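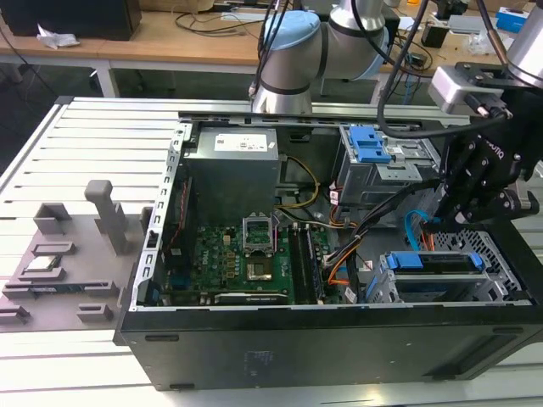

Tanvir Liyanage wanted to know whether the arm could tell a socket with a processor in it from an empty one, or whether it simply ran through the same motions either way. The answer from our host, Mélanie Caron, was that it checks with the wrist camera before each approach, and that the check is the slowest part of the whole cycle. He wrote that down and asked again, in different words, at the end of the afternoon. He got the same answer.

Search this site Enter keywords Go

The visit was to the Prukora workshop in Pustdale, which opens its disassembly and reassembly cells to outside engineers each September. Our group came from the repair side of the trade. Most of us handle returned desktop machines by hand and wanted to see how much of the bench work could be passed to a robot, and at what cost in setup time.

We were let in at 8 and given a short safety talk. The cell we spent the most time at works on desktop towers laid flat with the side panel off. The table is slatted aluminum, so fixtures can be bolted anywhere along the slots and moved when the case size changes. Parts wait on a 3D-printed tray beside the tower. Caron said the trays are the cheapest item in the cell and the one that gets redesigned most often. Pocket depth is the usual trouble. Too shallow and a part shifts when the fingers close on it; too deep and there is nothing left to grip.

The task list, as explained to us, covers the processor, memory, expansion card, hard drive and cable connectors. Each is written as a separate routine with its own start check and its own stop condition. A routine that stops early leaves the arm where it is and calls the operator. No routine hands a half-finished step to the next one. Bảo Diệp asked if this made the full job slow. Caron agreed that it did, and said the log from the last trial period held 3,251 routine runs, of which they had read every failure by hand. She did not give us the failure rate, and said it would be published with the method.
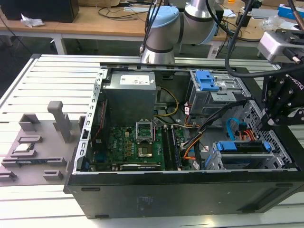

Processors were discussed at some length. The retention frame has to be fully raised before the part goes in, and the part has to go down flat. The routine lowers it under a force limit, lets go, and looks again. If the corner mark is not where it should be, the part is picked up and returned to the tray. Yến Kiều pointed out that a person would nudge it. The developers tried a nudge routine and took it out again after it bent pins on test boards.

Memory is easier in one way, as the slot guides the module once it is started, and harder in another, as the push needed to seat it is much higher than anything else on the list. The force limit is changed for that one step and changed back after it.

Cables remain the weak point. They do not sit in the same place from one case to the next, and a loop across a drive bay can block the approach entirely. At present the operator ties them back before the run. A cable-moving routine from Nghiêm is under test on another cell, which we did not see running.

Changeover between case models takes 40 minutes with two people. That includes swapping the tray, teaching the reference points again, and one slow run with a hand on the stop button. For our own volumes, where a batch is often 12 machines or fewer, the figure is hard to justify. Cúc Diệp took a copy of the changeover sheet and will compare it with our bench times.

The Fluromano gripper talk planned for after lunch was moved to the morning, and half the group missed it. Slides have been requested. Parking is behind the building, and the side entrance needs a badge.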